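推荐人那一栏,别等到最后一晚才填

2022年4月27日,星期三

各位好,又到我在通讯里占一块地方唠叨的时候了。上期聊的是薪资怎么开口,回信多得我看了两个晚上(谢谢大家,也谢谢那位把自己三份工资单都发给我的读者,我看完就删了,下次真的不用发!)。这期换个题目:推荐人。

起因是雅雯。石雅雯,老读者可能记得,去年她在这里写过转行做采购的经历。她前阵子投了Ķēniņš的一个岗位,两轮面试都顺顺当当,对方来信说请提供两位推荐人,姓名、职务、电话、邮箱,外加一句话说明关系,第二天中午前给。她晚上九点多给我打电话,第一句就是:“我现在去哪儿找两个人?”

我太懂这个感觉了。简历改了十几版,自我介绍背得滚瓜烂熟,连面试穿哪双鞋都想过,偏偏推荐人这一栏一直写着“如有需要可提供”,然后人家真的需要了。

那天晚上我们俩在电话里把她过去的同事过了一遍。前主管已经离职,旧邮箱肯定不通;带过她的那位前辈倒是还在,可是两年没联系,一上来就求人,她拉不下脸;还有一位合作过的供应商,关系很好,但她拿不准供应商算不算数。最后她硬着头皮给前辈发了消息,十分钟就有了回音,说没问题,还问她怎么这么久不来Flundurville吃饭。另一位用了供应商,Ķēniņš那边也没说什么。

所以供应商算不算数?我去问了周丽清,她做招聘的年头比我长得多。她的说法是,只要这个人真的跟你一起做过事,能讲出一件具体的事,就可以写。她最怕接到的是那种头衔很大、一问三不知的推荐人。她有次打到一家公司找某位总监,总监客客气气讲了五分钟,全是“踏实”“认真”“团队精神”,挂了电话她一个字都没记下来。

我自己也当过推荐人,当得不太好。好几年前,有个实习生填了我,没跟我打招呼。我在Privotthorpe的火车站接到电话,四周吵得要命,对方问她在哪些项目里独立负责过工作,我脑子里一片空白,支支吾吾说了句“她挺负责的”。她后来有没有拿到那份工作我不知道,这事我到现在想起来还脸红。要是她提前发我一条消息,哪怕就一行字,写着“我应聘的是什么岗位,可能会问到什么”,我都能讲得像样得多。

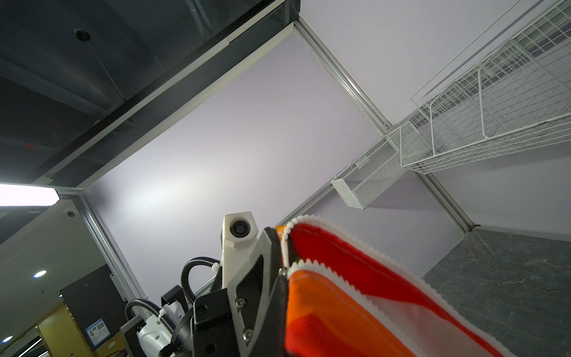

红橙相间的拉链袋,配白色拉链

说到提前打招呼,很多人卡在不知道怎么写。我把自己常用的写法放在下面,你们随便改:

“某某您好,好久没联系,最近还好吗?我正在应聘某公司的某岗位,对方可能会在下周联系推荐人。当时咱们一起做的那个项目,我想请您帮忙讲几句,不知道方不方便?如果不方便也完全没关系。岗位说明和我现在的简历都附上了。”

就这么长,300字以内绰绰有余。“如果不方便也完全没关系”这句请务必留着。有人会真的不方便,比如公司规定不能以公司名义给离职员工做评价,只能由人事部确认任职时间。你给人家留了台阶,人家也会痛痛快快告诉你,你好去找下一位。

消息发出去以后,等一两天没回音,可以再问一次。再没回音就换人,别追。也别把没答应的人先填上去,心想反正不一定会打。林国华去年就这么干过,他自己在分享会上讲的,我这里算不上揭短。他填了一位老领导,老领导那周在休假,电话没人接,对方人事连打三次,之后客气地问他能不能换一位。他当场现找,找了个大学同学顶上,人家一问“两位共事过多久”,同学老老实实说没共事过。国华讲到这里全场都笑了,他自己笑得最大声。

再讲讲附件。我建议给推荐人的东西越少越好:岗位说明一份,简历一份,再写两三行提醒对方你们当时做了什么。我见过有人给推荐人发了整整六页的“参考回答”,连语气词都写好了。我要是收到这个,会觉得自己在背台词,电话里一定很别扭。提醒事实就行,比如“那年的仓库盘点是我排的班”,怎么评价让人家自己说。

有读者问,还在职,不想让现在的公司知道,怎么办?这种情况其实非常常见,直接跟对方讲就好:“我目前还在职,希望收到正式录用意向之后再联系现任主管,在此之前可以先联系下面两位前同事。”正常的公司都能理解。要是对方坚持马上就要打给你现在的老板,我会多留个心眼,先问清楚他们为什么这么急。

另一位读者从国外回来,推荐人全在外地,时差很大,问会不会被嫌麻烦。我转给了Triin Urbonaitė,她在Salletti做人事,天天跟各个时区打交道。她回得很快,说麻烦谈不上,但请把对方方便接电话的时间换算成招聘方当地时间,写在电话号码后面,再注明能用什么语言沟通。她还补了一句,邮箱请写现在真的会看的那个。(雅雯,说的就是你那位前主管!)

刚毕业的朋友也别慌。论文导师、实习时带你的人、社团活动里管过你的老师,都可以。兼职店长也行,我就接过一个奶茶店店长的电话,讲得特别好,说这个小姑娘有一次发现进货单跟实际数量对不上,下了班还留下来一箱一箱地核。这比任何一位教授写的“品学兼优”都管用,反正我听完就记住她了。亲戚不要写,姓不一样也不要写,问两句就露馅。

用完之后呢,记得告诉人家结果。拿到了要说,没拿到也要说。很多人没拿到就不好意思吭声,推荐人那头还惦记着呢。我现在手机里就有一位,去年六月替他接了电话,到今天没有下文,我也不好意思问。你要是正好在读这一期,发我个消息吧,我请你喝咖啡。

谢礼我觉得不必,一条像样的感谢消息就够了。丽清说她收过一盒点心,吃是吃了,但下一次那人再找她帮忙,她总觉得怪怪的。每个人想法不同,你们自己掂量。

我自己的习惯是在手机备忘录里留一份名单,写上姓名、现在的职务、最近一次联系是什么时候、一起做过什么事。过年发问候的时候顺手更新,谁换了工作、谁换了号码,改一下就行,一年也花不了一个小时。名单上的人也不用多,四五位,能覆盖你这些年主要的几段经历就好。同一位推荐人别在一个月里用太多次,人家也要上班的。

对了,我把上面那段消息模板和一张空白的名单表格整理成了一份文件,想要的直接回复这封邮件,标题写“推荐人”三个字,我看到就发。这份通讯现在有2,609位订阅者,我一个人回信,慢一点请多包涵,周末我一般不开电脑。

至于雅雯,Ķēniņš那边还没给最后答复。她说前辈在电话里跟对方讲了将近半个钟头,讲完又打给她复述了一遍,里面有两件事她自己早就忘了。我让她赶紧记到简历里去。

下期想聊聊笔试和作业题:那种让你回家做、一做就是一整个周末的题目,到底该不该接,做到什么程度合适。你要是碰到过特别离谱的,请写信告诉我,公司名字我会隐去。林国华已经交了一篇,长得吓人,我正在劝他删。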